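Zahira Majimbun has a dice tin in her coat pocket, and she has opened it before our tea arrives. "Feel that one," she says, rolling something knobbly and yellowish across the café table. "It's bone. Somebody carved that by hand, and they carved it badly, and it must have rolled a six half the night!"

She is the designer behind Skostport, the bluffing game that has been doing the rounds of the clubs along this stretch of coast, and she can talk about dice for longer than most people can talk about their children. I had come with a page of neat questions. We got to the second one.

She grew up in a house where games came out whenever it rained, and her grandmother ran the table. "She played for dried beans and she showed no mercy. I was seven, I'd lost all my beans, and she told me to go and look in the cupboard for more. I learned to lie that winter." She laughs so loudly at this that the man behind us turns round.

Cup games, where you shake, slam the cup down and peek at what you've got, were always the ones she loved best. Liar's dice is the famous one, with versions played all over the world under all sorts of names. What gets her going is how little you need. "You can teach it on a train. You can teach it to someone when you haven't got a language in common, I've done it, we just held up fingers and shouted."

Skostport began as a house rule. In her version some of your dice stay out in the open where everybody can see them, and the rest go under the cup, so each bid is half fact and half cheek. The first draft had 17 pages of rules. The printed one fits on a folded card.

"Reto did that," she says. "He's brutal."

Reto Steiner edits rules for a living, and he joins us once the rain has eased off, shaking out an umbrella that has lost a spoke. He is quieter than Zahira but every bit as keen. "I read her draft and I had a lovely time and I had no idea how to play," he says. "There was a page on how to hold the cup. A whole page! So I started crossing out, and I rang her every time I crossed out something she loved, and those were long phone calls."

They tried it on anyone who would sit still. Reto kept a notebook of every question players asked, and if the same one came up twice, the rule got rewritten. His favourite came from a boy of nine, who wanted to know whether you were allowed to lie about the dice everyone could see. "We argued about that for a week," says Reto. "Then we let people do it. It's very funny when they do."
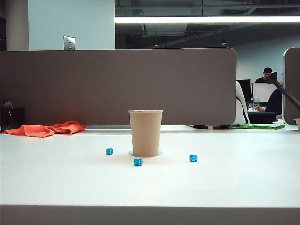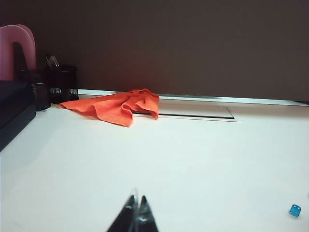

Paper cup and blue dice in the first picture, orange cloth in both.

The cup itself has turned into a bit of an obsession. Leather is the classic choice, and Zahira owns several, including a beauty with a stitched lip that she bought at a market in Fliston and won't lend to anyone. Leather is quiet, it grips the dice as they tumble, and it feels wonderful in the hand. It also costs a fair bit, so she tells beginners to use whatever is in the kitchen. Paper is fine. A mug is fine too if you don't mind the racket. "Not glass," says Reto, and Zahira nearly chokes on her cake. I never do find out the story there.

What about luck? I ask whether she minds people saying that dice games are only that. She puts her fork down.

"I love luck! Luck is why my niece can beat me. But sit down and play 50 rounds with someone good and watch your counters go. They're reading you. They know you go quiet when you've got nothing." She looks at me for a moment. "You'd be terrible, by the way. You nod."

The first print run was 900 copies, made by Lateo, a small press that mostly does maps and walking guides. Zahira went to watch the boxes being glued and came home with ink on her sleeve. The copies went faster than anyone had planned for, mostly by word of mouth, and a second run is due in September with a larger rules card, after several players wrote in to say they couldn't read the first one by candlelight.

There is another game on the way, too. It's called Tjoa, it is for two players, and I am allowed to say that it uses dice and a long strip of felt. Reto has seen the rules. How many pages? "Too many," he says, and Zahira says there's a very good reason for every one of them, and they are off again.

I did get a game in the end, when the plates had been cleared. Zahira rattled and slammed, peeked, and bid three fives without blinking. I called her a liar. She had four.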